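Residencia Ploscombe
Lista de comprobación de seguridad: zonas comunes y cuarto de lavado
Fecha de la visita: 21/06/2020
Revisión anterior: febrero

Antes de entrar en materia, gracias a todos los que dejasteis los pasillos despejados para la visita, que un domingo no es el mejor día para andar moviendo trastos y se agradece de verdad. Como siempre, detrás de cada punto va el resultado y, cuando hace falta, un comentario (a veces un poco largo, ya me conocéis).

1. Salidas y pasillos
Puerta principal: abre y cierra sin rozar. CORRECTO
Pasillo de la planta baja: libre de bultos. CORRECTO
Luz de emergencia de la escalera: tarda en encenderse. PENDIENTE
Comentario: en febrero ya tardaba, pero ahora tarda bastante más. He pedido el recambio a Grastel y me dicen que llegará en unos 5 días. Mientras tanto, por favor, no apaguéis la luz del rellano por la noche.

2. Cocina compartida
Extintor: en su soporte, con la etiqueta legible. CORRECTO
Campana: filtros con grasa. A MEJORAR
Enchufes junto al fregadero: tapas bien sujetas. CORRECTO
Comentario: los filtros salen tirando de la pestaña hacia abajo y se lavan con agua caliente y jabón de platos. Dejadlos escurrir toda la noche antes de volver a ponerlos, que la última vez goteaban sobre los fogones y menudo susto.

3. Paneles, cantos y piezas salientes
Panel claro, estado de la superficie: CORRECTO
Canto vertical del panel: CORRECTO
Separación entre el canto y la pieza acanalada: REVISAR
Comentario: en este apartado me he entretenido más de la cuenta, lo reconozco, pero son los sitios donde uno se engancha la manga o se pilla un dedo sin darse cuenta. La pieza blanca de extremo acanalado queda muy cerca del borde, y me gustaría que alguien con más mano que yo comprobase si esa distancia es la que debe ser.
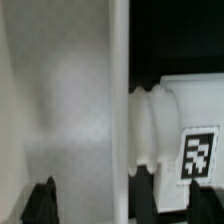
Punto 3. Canto del panel y pieza cilíndrica blanca que sobresale del bloque.

Al limpiar por esa parte, mejor un paño fino y sin apretar. No hace falta forzar ni girar nada: si algo no se mueve con suavidad, se deja como está y se apunta en la hoja de la entrada. Lo mirará la gente de Stestau en su próxima visita, y con eso nos quedamos todos más tranquilos.

4. Cuarto de lavado
Desagüe del suelo: traga bien. CORRECTO
Programa de uso diario: a 40 grados, según lo acordado. CORRECTO
Estantería de los detergentes: coja de una pata. PENDIENTE
Comentario: le he puesto un taco de goma para salir del paso, pero no carguéis la balda de arriba hasta que la fijemos a la pared. Las garrafas grandes, siempre abajo.

5. Para la próxima revisión
Recambio de la luz de la escalera.
Respuesta de Stestau sobre el punto 3.
Fijación de la estantería.
Si veis cualquier otra cosa, por pequeña que os parezca, apuntadla también en la hoja. Prefiero leer veinte notas de más que quedarme sin la importante, ¡y así de paso me entero de cómo os va!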